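Sourdough starter smells like nail polish remover - toss it or save it?

Asked by Trinidad Sison, April 2004

So I got a jar of starter from my aunt in Grosbridge and it was going great guns for a while, bubbling up over the lid and everything. Then I went to visit my sister and left it on the counter for 10 days (I know, I know).
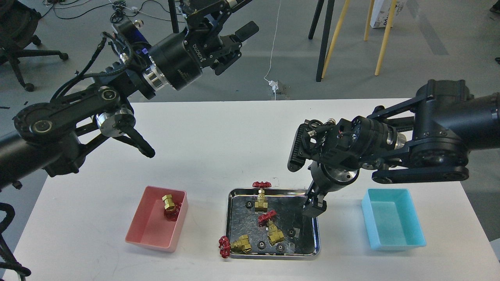
Now it's flat, there's a layer of gray liquid on top, and the smell just about knocks you over when you open the jar. Like nail polish remover, or maybe cheap vinegar. No fuzz on it anywhere, no pink streaks. I stirred the liquid back in and fed it half a cup of flour last night and it did pretty much nothing. My aunt says she's kept hers alive since before I was born and I really don't want to call and ask for more!! Is it dead? Also, does the kind of flour matter? I've been using plain bleached all-purpose from the grocery store.

3 answers

Jadwiga Wieczorek
It's hungry. The gray stuff is called hooch and you get it whenever a starter runs out of food, and the smell comes along with it. Mine has looked worse than that.

Pour the liquid off. Scoop out one tablespoon of starter from the middle of the jar and put it in a clean jar with half a cup of flour and a quarter cup of lukewarm water. Throw out the rest, or hang on to it in the fridge as a backup until the new one is going. Feed it like that morning and night, tossing all but a spoonful each time. I think your mistake last night was feeding the whole jar - half a cup of flour doesn't go far with that much old starter in there. Give it four or five days before you give up on it.

I'd use unbleached, and put a spoonful of rye in for the first couple of feedings. Rye really wakes them up. And next time you travel, feed it and stick it in the fridge!

Gøran Eklund
just buy yeast, 9 packets will last you all winter

Lovely Macaraeg
What Jadwiga said, but check your kitchen temp too. Mine sulks all through April if I leave it by the window, so it lives on top of the fridge. If you ever do see pink or orange in there, throw the whole thing out, backup jar and all. Mine took six days to come back once and the first loaf was still kind of a brick. We had it as toast.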